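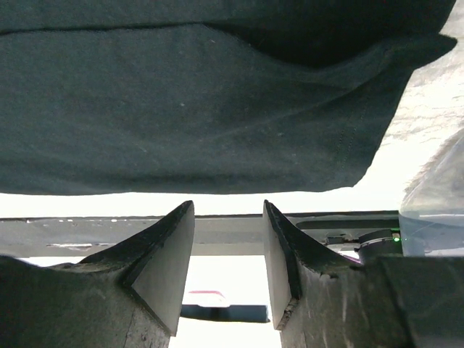 Dark green cloth, with a line of stitching near the edge.

PRESS RELEASE
For use from Monday

FLERKELL SUPPORTERS' UNION ASKS THE CLUB TO STOP CALLING FANS "CUSTOMERS"

The Flerkell Supporters' Union today asks the football club to remove the word "customer" from its letters, its website and the announcements which are made inside the ground. The request was sent to the club office together with the results of a survey among our members.

All 1820 members received the survey in June. We got back 1046 answers. Of these, 605 members wrote that they feel "annoyed" or "very annoyed" when the club speaks to them as customers. Many of the others said they had not noticed the word before, and we want to report this also, as it is part of the result.

The word came slowly. First it stood only on the ticket pages, which are run by the firm Tretel. Then it moved to the season ticket letter, and in last season's winter messages the away section was named "the visiting customer area".
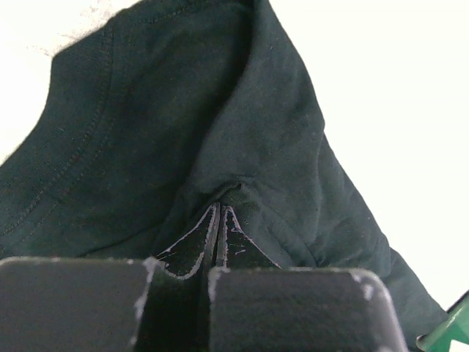

Double stitching along the hem.

"A customer can go to the next shop if the bread is bad," said Zeyu Fan, chair of the Union. "I have stood in the rain at Flerkell for many years and I never once thought about going to the next shop. I understand that the club must sell things. I only ask that it uses the right name for me."

The Union has read 23 messages from the club to its fans. In the older ones we find "supporters", "followers" and even "friends of the club". In the newer ones we find "customers", "users" and "account holders". We have put both kinds next to each other in a short paper, written by Masanobu Oda, which can be asked for at the address of the Union. 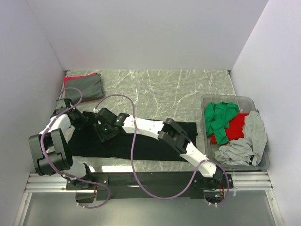
Black garment spread out on the work surface, a folded grey one in the corner.

We make the following requests to the club:

Use "supporter" in all letters and messages, also in those sent by Tretel.
Give back the old name "away end" in the announcements.
Show new texts to the Union one week before the season ticket sale begins.

The club has answered that it will speak about the matter at its next meeting with fans, in the Sekiguchi Room at 7 p.m. The Union thanks the club for this answer and will attend.
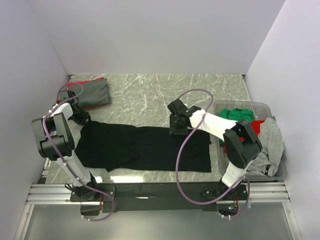 Yoshinori Minami wrote to the Union that he disagrees with the whole campaign: for him "customer" is at least a word with rights in it, and a customer who is treated badly can ask for his money back, while a supporter is only told to be loyal. The Union will bring his letter to the meeting and read it there.

Contact for the press: Angus Whitcombe, Flerkell Supporters' Union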